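Fórum Fio & Tinta > Tingimento caseiro > Tingir e cuidar de roupa desportiva antiga

Tópico: Camisolas e fatos de treino dos anos 80 e 90 -- como lavam os vossos?
981 visualizações, 17 respostas (a mostrar as mais recentes)

marialva_retro
1 de maio de 2022
Olá a todos! Entrei no fórum há pouco tempo e estou completamente viciada nisto. Comecei por uma camisola de andebol que era do meu tio e neste momento tenho um armário inteiro só com fatos de treino, calções de atletismo e casacos com fecho até ao queixo (adoro os golas altas, quanto mais ridículos melhor).
A minha dúvida é a de sempre, imagino: o que fazem para o vermelho não passar para o branco? Tenho um casaco da Stonora, daqueles com vivo branco nas mangas, que comprei numa feira em Setúbal e que ainda não tive coragem de meter em água. Cheira a cave. Cheira MUITO a cave. Já o pendurei na varanda três dias e não mudou nada.
Se alguém tiver um método que funcione, agradeço de joelhos.

tear_do_norte
Bem-vinda! Que bela entrada, os Stonora desses anos são lindíssimos e ainda se apanham a bom preço.
Antes de qualquer lavagem faz o teste do algodão: molhas um disco de algodão com água morna e uma gota de detergente, encostas à parte de dentro da bainha, apertas com os dedos um minuto. Se o algodão sair cor-de-rosa, água fria e nada de molhos longos. Se sair branco, podes respirar.
Para o cheiro a cave, vinagre branco. Uma parte de vinagre para quatro de água, num borrifador, só no forro. Deixas secar à sombra e repetes. Eu fiz isto a um anoraque que vinha de uma garagem em Bragança e ficou impecável.

Zeca_Poliamida
Concordo com o teste, discordo do vinagre. Ou melhor, discordo do vinagre em peças com elástico antigo. Os elásticos dessa época já estão no fim da vida e eu já fiquei com um cós a desfazer-se em pó na mão. Pode ter sido coincidência, admito, mas desde então uso só bicarbonato em seco: peça dentro de um saco grande, duas colheres de sopa, fechar, abanar, dois dias de espera e escovar bem.
E leiam a etiqueta, pelo amor de Deus. Metade dos desastres que aparecem neste fórum são acetato tratado como se fosse poliéster.

tear_do_norte
Zeca, o elástico desfaz-se com ou sem vinagre! Isso é borracha velha, é a idade. Já troquei dezenas e nunca vi diferença entre as que levaram vinagre e as que não levaram.

Zeca_Poliamida
Pois, e eu vi. Ficamos assim :)

Heidrun Marti
Boa noite, posso meter a colher? Trabalhei muitos anos com guarda-roupa de teatro e agora colecciono equipamentos de clubes pequenos, sobretudo de voleibol. O meu português escrito às vezes tropeça, desculpem.
Sobre o vermelho: o problema não é igual em todas as peças. Num casaco de poliéster o tecido principal costuma estar tingido com corantes que já estão muito bem presos à fibra. Quem larga cor, na minha experiência, são as partes de algodão: os punhos canelados, a fita por dentro da gola, a linha das costuras. Por isso o teste do algodão tem de ser feito em vários sítios e não apenas na bainha. Fiz o teste só na bainha uma vez, num casaco do Brekville, deu limpo, e depois os punhos mancharam as riscas todas. Chorei um bocadinho, confesso.

O que faço agora é sempre a mesma rotina. Viro a peça do avesso, fecho o fecho até cima, ponho dentro de um saco de rede e lavo sozinha, a frio, no programa mais curto, com detergente líquido para cores e sem amaciador nenhum. Centrifugação no mínimo. Peça antiga nunca vai acompanhada, nem de outra peça da mesma cor, porque dois vermelhos de décadas diferentes nunca são o mesmo vermelho.

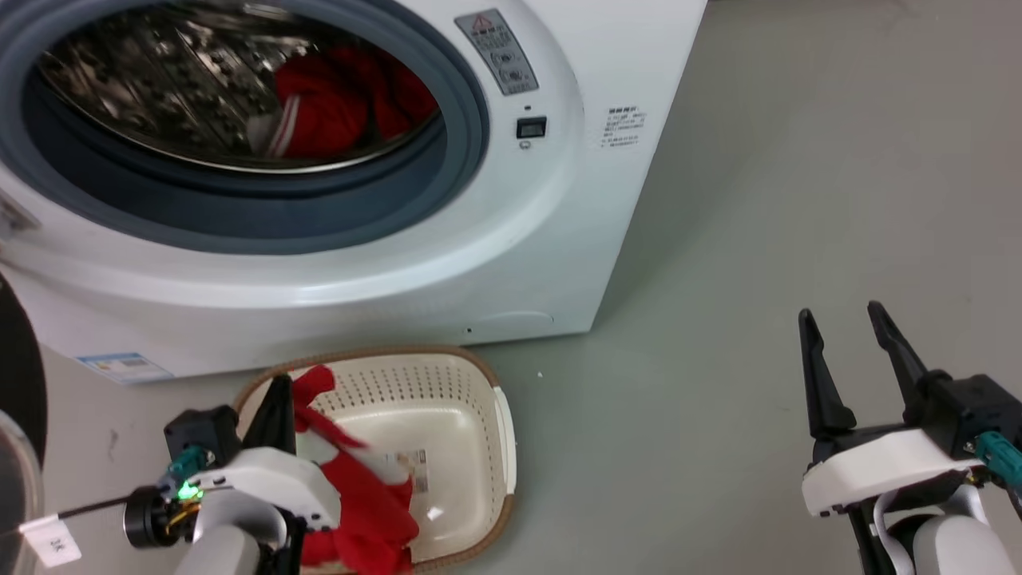

Depois há a questão da secagem, que muita gente esquece e onde eu acho que se estraga mais roupa do que na lavagem. Se a peça fica amontoada enquanto está húmida, a cor viaja de uma dobra para a outra. Tiro logo, estendo na horizontal em cima de uma toalha branca velha, ponho outra toalha por dentro, entre a frente e as costas, e deixo à sombra com a janela aberta. As mangas ficam esticadas e afastadas do corpo. Parece um doente na enfermaria, mas resulta muito bem!
Uma coisa mais: emblemas bordados molham-se e secam de maneira diferente do tecido à volta. Se o emblema for de feltro, eu descoso, trato à parte e volto a coser pelos mesmos furos.

marialva_retro
Heidrun, que resposta maravilhosa, já copiei tudo para o meu caderno!! Nunca me tinha passado pela cabeça a toalha por dentro. E o teu português está melhor do que o meu.
Fui fazer o teste agora mesmo em quatro sítios. Bainha limpa, manga limpa, gola limpa, punho... rosinha. Bem rosinha. Portanto ainda bem que perguntei antes!

Abernathy_fan_PT
Eu vou ser a voz do contra: para mim peças com punho a largar cor lavam-se À MÃO e ponto final. Alguidar, água fria, sabão neutro, cinco minutos, enxaguar até sair limpo. Com a mão controla-se tudo e quando a água começa a ficar rosada tira-se logo. Num tambor só se descobre no fim.
Tenho 17 camisolas da Abernathy, da linha de ciclismo, e nenhuma viu uma máquina desde que é minha. Algumas têm lã misturada e nem me atrevo.

Heidrun Marti
Para lã dou-lhe toda a razão, lã é à mão e com muita paciência. Mas no poliéster acho que a mão engana as pessoas. Torcem a peça, esfregam as riscas, deixam o alguidar enquanto atendem o telefone... e um casaco forrado cheio de água pesa muito e puxa pelas costuras dos ombros. Já reparei muitos ombros assim. No teatro lavávamos quase tudo à máquina, de noite, entre espectáculos, e as costuras aguentavam.

Abernathy_fan_PT
Quem torce um casaco de 1985 não merece tê-lo! Mas percebo o argumento do peso. Eu levanto sempre com as duas mãos por baixo, como se fosse um bebé.

tear_do_norte
Para o punho do casaco da marialva: e descoser os punhos e lavar em separado? São canelados, saem com um abre-casas em vinte minutos. Depois até podes aproveitar para reforçar.

Zeca_Poliamida
Descoser punhos de origem?? Num Stonora? Não faças isso. A costura de fábrica conta para quem percebe destas coisas e nunca mais fica igual. Antes envolver cada punho em película aderente com um elástico de cabelo a apertar e passar só um pano húmido no resto.

tear_do_norte
Não se vai vender, vai-se vestir. Ou vai-se vender, marialva?

marialva_retro
Vai-se vestir, e muito! Quero levá-lo à feira de Culport em agosto, em que vai toda a gente equipada à antiga. Alguém daqui vai?

lurdes_ponto_cruz
Eu vou! Fui à última edição e adorei, vim de lá com uns calções de ginástica azuis e uma mala de desporto em napa que ainda hoje uso para levar as lãs. Levem dinheiro trocado e vão cedo, as bancas boas ficam do lado do coreto.
Sobre o tema: toalhitas apanha-cor. Sei que há aqui quem as odeie mas eu ponho duas com a peça e saem cor-de-rosa em vez de sair a risca cor-de-rosa. Para mim chega.

Zeca_Poliamida
Não odeio, acho só que dão uma falsa segurança. A toalhita apanha a cor que anda na água. Se o punho estiver encostado à risca, passa directamente e a toalhita fica a ver.

lurdes_ponto_cruz
Ora, então junta-se a toalhita ao truque da película e fica o Zeca contente.

Zeca_Poliamida
Olha que não é má ideia.

Heidrun Marti
Também uso, com película não experimentei. Se ficar uma mancha apesar de tudo: não deixem secar e não usem lixívia com cloro, que amarelece as riscas. Voltem a lavar logo a frio. Às vezes são precisas três passagens. Ferro de engomar, só depois de terem a certeza absoluta de que a mancha desapareceu, porque o calor fixa tudo.
E etiquetas de composição ilegíveis: fotografem com luz rasante, de lado. Consigo ler assim muitas que pareciam em branco.

Abernathy_fan_PT
A da luz rasante vou roubar. Tenho aqui uma camisola com um número de modelo que nunca consegui decifrar. Experimentei agora com a lanterna do telemóvel e lê-se 2432! Anos a olhar para isto!!

lurdes_ponto_cruz
Que bom! O meu casaco verde diz 1635, será que é da mesma série?

Abernathy_fan_PT
Se for Abernathy pode ser, os meus mais antigos têm todos quatro algarismos. Põe uma fotografia da etiqueta no tópico das identificações que eu vejo com calma.

marialva_retro
Actualização!! Película nos punhos, saco de rede, duas toalhitas, programa curto a frio, toalha por dentro e outra por baixo. As riscas estão BRANCAS. As toalhitas saíram só com uma sombra. O cheiro a cave ainda lá está um bocadinho na gola, por isso vou tentar o bicarbonato do Zeca e, se falhar, o vinagre da tear_do_norte, e prometo que venho cá contar.
Obrigada, obrigada, obrigada. Agora tenho de arranjar um fecho de metal com a argola redonda, porque o cursor está a prender a meio. Alguém sabe onde se encontram?

tear_do_norte
Antes de trocares, passa um lápis de grafite nos dentes dos dois lados e sobe e desce umas dez vezes. Se mesmo assim prender, manda-me mensagem com a medida do dente, tenho uma caixa cheia deles.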